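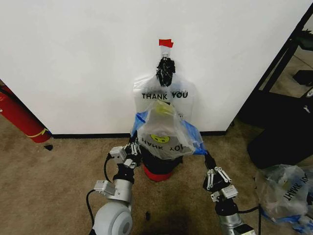
Variant calling on FFPE samples, low allele fraction - what cutoff do you use?

Posted by rzerouali, May 25, 2022

Hello all. I work in a small molecular pathology group and we sequence pediatric brain tumors, mostly low-grade. Our blocks are old and the DNA is often damaged. With the default settings of Lorken I get 2,875 candidate variants in one case. After I remove everything below 8% allele fraction, 179 are left. My supervisor thinks 8% is too strict for this kind of tumor, where many normal cells are mixed in. I would like to know what other labs do.

Rachid Zerouali

Reply from madder_lane

Your supervisor is right to worry. In low-grade glioma the tumor content can be very poor, and a real BRAF mutation may sit well under 8%. Did you look at which base changes you removed? If they are nearly all C to T, it is the formalin.

Reply from rzerouali

Thank you. I checked, and yes, most of them are C to T. We do not treat with UDG before the library, because the Biteck kit we have does not include this step.

Reply from pk_bench

I disagree a little with madder_lane. If you go low without molecular barcodes, you will report noise. We keep a strict cutoff for the whole panel and make an exception for a short list of hotspots. For the hotspots we look at the reads by eye and confirm with digital PCR.

Reply from madder_lane

A hotspot list is fine for V600E. But what about FGFR1? People put the well-known positions in the list and forget the others. I prefer one lower cutoff with a strand bias filter and a panel of normals made from the same type of block.

Reply from pk_bench

And how many normal FFPE blocks does a small group have from children? We had two. That is not a panel.

Reply from ueda_fan

Also, do not forget that fusions will not show up in this list at all. For pilocytic cases I would run RNA first and argue about the cutoff later.

Reply from rzerouali

We do RNA with Inolora, but it fails when the block is very old - this is why I need the DNA to be as good as possible. I will try the hotspot list, with the FGFR1 positions added, and ask for a UDG kit. Does somebody have experience with UDG when the input is small?

Reply from madder_lane

Yes, you lose some library yield. Run one sample with and without it before you change the protocol.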